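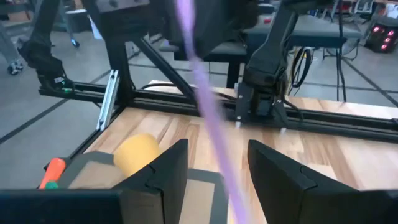 Câble violet et table en bois

Accueil Carnet Archives À propos Contact

Les économies de veille, suite et pas fin

lundi 7 octobre 2024

On m'a encore promis 92 euros. C'est le chiffre imprimé sur la boîte de la multiprise Toselach, celle qui « traque les appareils endormis » et qui coupe tout la nuit. 92 euros par an et par foyer, avec un astérisque. L'astérisque renvoie à un site, le site renvoie à une étude, et l'étude est un PDF de deux pages signé Toselach.

Je veux bien croire qu'un vieux décodeur consomme pour rien. Le mien chauffait assez pour que le chat s'y installe. Mais les chargeurs de téléphone laissés dans le mur, les lampes à variateur, la box ? J'ai emprunté un wattmètre à ma belle-sœur en juillet et j'ai fait le tour de l'appartement. Chargeur seul, sans rien au bout : l'écran affichait zéro. Je ne dis pas que c'est vraiment zéro, un appareil de ce prix ne descend pas si bas. Je dis que je ne vois pas où se cachent les 92 euros.

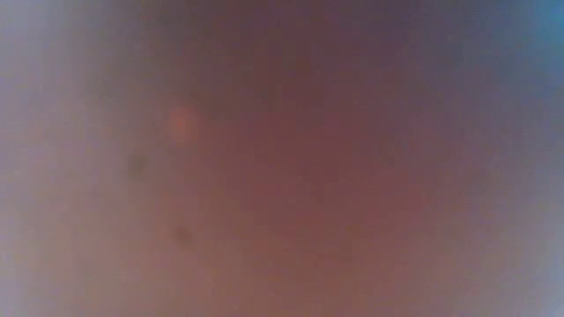
Yolanda Nina

La multiprise, elle, coûte 36 euros. Elle est reliée au wifi en permanence et demande une application, donc un compte, donc une adresse mail. Depuis que j'ai donné la mienne, je reçois les « conseils sobriété » de Clallow, qui vend des radiateurs. Je n'ai jamais rien demandé à Clallow.

Ce qui m'agace, c'est surtout l'échelle. Pendant qu'on nous fait débrancher la cafetière, personne dans l'immeuble ne parle du ballon d'eau chaude ni des fenêtres de la cage d'escalier, qui ferment mal depuis que j'habite ici. À la dernière assemblée, le devis pour les joints a été repoussé. Une brochure sur les éco-gestes a été distribuée à la place – papier glacé, quadrichromie.

J'ai gardé le ticket de caisse. Si quelqu'un a fait des relevés sérieux sur un an complet, avec et sans, même logement et mêmes habitants, je lirai volontiers. Les captures d'écran de l'application, non merci.

3 commentaires

Edith Quintero
Chez moi c'est l'ampli qui plombait tout. Un interrupteur à pied sous le meuble et c'était réglé, sans compte ni mail.

pas_convaincu
Et la conso de la multiprise elle-même, vous l'avez mesurée ?

Yolanda Nina
Pas encore, j'ai rendu le wattmètre. Je vais le redemander.

Article précédent Article suivant Haut de page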